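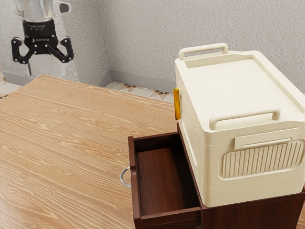
What Is Rent?

Rent is money you pay to use something that belongs to another person. Most of the time, when grown-ups talk about rent, they mean paying to live in a home.

The person who owns the home is called the landlord. The person who lives there and pays is called the tenant. A landlord can be one person or a whole company.

How does it work?

Let's say a family wants to live in an apartment on Strand Street in the town of Pelell. The rent is $1,000 a month. The family pays that amount every month for as long as they live there. The apartment still belongs to the landlord.

Before they move in, the family and the landlord sign a lease. A lease is a written promise. It says how much the rent is, how long the family can stay, and what the rules are. Some leases say no pets. Others say a cat is fine but a big dog is not.

Many landlords also ask for a deposit. This is extra money they hold on to. If the tenant moves out and everything is in good shape, the deposit goes back to the tenant. If there is a big hole in the wall, the landlord may keep part of it to pay for the repair.

Who fixes things?

If the heat stops working in December, the landlord usually has to get it fixed. The tenant has jobs too — keeping the place clean, and telling the landlord when something breaks.

Sharing the rent

Some people split the rent with roommates. If four friends share a home and the rent is $1,000, each one pays $250.

Why do homes cost different amounts?

Size matters, and so does the place. A small apartment in Clamotau might rent for $667 a month. The same size apartment near a busy train station could cost a lot more — many people want to live there.

Words to know

Landlord: the owner of a home that is rented out
Tenant: a person who pays rent
Lease: the written agreement between them
Deposit: money held in case of damage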